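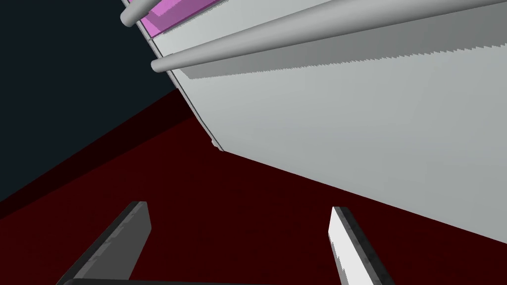
1/ Went to the Irkeck open day in Kirkine on Saturday. Long thread, mute me if you don't care about robots opening cabinets. I am not sure I care about robots opening cabinets and I spent my whole morning on it.

2/ The invite said "see our household robot at work." So picture me in my good coat expecting a household, or at least a robot. The first hour was a projector and a simulator called Mundano.

3/ Mundano is where they do the training. Everything in it is rendered. Big pale gray cabinet thing, long gray bars like handles, dark red all underneath it, the two gripper fingers poking up at the bottom with nothing between them. They had the view from the gripper up on the wall, tilted so hard that the lady next to me put her head on her shoulder to follow it.

4/ Look at the shadow under the long bar. Sawtooth all the way along. I asked if that matters. The guy doing the talk, Vusumuzi Motaung, said the shadows are cheap on purpose so the thing runs fast, and they'd rather have many ugly tries than a few pretty ones.

5/ Fine. Reasonable answer. But then don't put "photoreal" on the flyer. I have the flyer. It's on my fridge now.

6/ Big number of the day: 91 percent. It was on a slide, on a banner by the coffee, and on the tote bag. The robot succeeds at 91 percent of cabinet tasks!!

7/ Took me three questions to find out what that means. It's in simulation. It's over 1000 tries. And "succeeds" means the door has moved past a set angle at the end of the run. How it got there doesn't count for or against.

8/ So if it hooks the door with the back of its wrist and drags it, success. If it opens it, lets go and whacks it on the way out, success. I'm not being mean, I asked about both of those and he said yes to both. Credit to him for saying so in front of his boss.

9/ Someone behind me asked whether the cabinets in the test were the same ones as in the training. Answer was "the same family." I wrote that down with the quote marks because I don't know what a family of cabinets is. Same handles, different colors? Different sizes? We moved on pretty fast.

10/ And my own kitchen has no bar handles at all. It has those little knobs you pinch, and one door where the knob came off in November and I use a fork. I'd love to see the fork in Mundano.

11/ OK, the real robot. They took us across the yard to the Steyn building in two groups. I was in the second one, which I regret, because the first group came back looking pleased and told us it opened the door right away.

12/ For us it took 18 minutes. I'm counting from when they said "and now we'll start it" to when the door was open. A good part of that was a restart. Another part was a person in a fleece moving the cabinet a bit to the left and then a bit back.

13/ When it did go, it went nicely! I'll give them that. The arm came in slow, stopped short of the handle, sort of thought about it, closed, pulled. People clapped. I clapped. You can't stand there with your hands in your pockets when everybody is clapping.

14/ Then it was asked to close the door and somebody closed it by hand.

15/ I asked what the score is on the real one. Motaung said they haven't run enough tries to give a number they'd stand behind. I believe that, and I think it's the right attitude. I also think it's the only number anybody in that room came for.

16/ Here's my actual gripe, and it isn't with the people building it. Simulation makes sense to me. You can crash the arm all night and buy no new arms. My gripe is with a tote bag that says 91 percent and leaves off "in a computer."

17/ Half the visitors were older folks who'd seen the local ad. The man I shared a table with at lunch wants something to help his wife reach the top shelves. He left thinking he could have it in a couple of years. I didn't hear anyone from Irkeck say that to him. I didn't hear anyone say otherwise either.

18/ Things I liked, to be fair: they let us ask anything. The engineers stayed through lunch and ate the same sad wraps we did. They ran a failed try on the projector when a kid asked for one, and the kid got to pick which.

19/ (In the failed one the fingers close on air just past the end of the bar, and then the arm carries on pulling nothing, very calmly, for ages. Kid was delighted. Best part of the day.)

20/ Things I'd ask for next time. Put the real robot first. Run it some 2 dozen times with the same cabinet and chalk up every result where we can see it, bad ones too. I'd stand there for that. I'd bring a chair.

21/ And bring in one door from somebody's house. Anybody's. I will personally unscrew mine.

22/ A couple of you are asking about price. No price was given. There was a sign-up sheet for "early homes" and I did not sign it. Lunch man did.

23/ Parking was free and the coffee was better than the wraps. Going to go fix that knob.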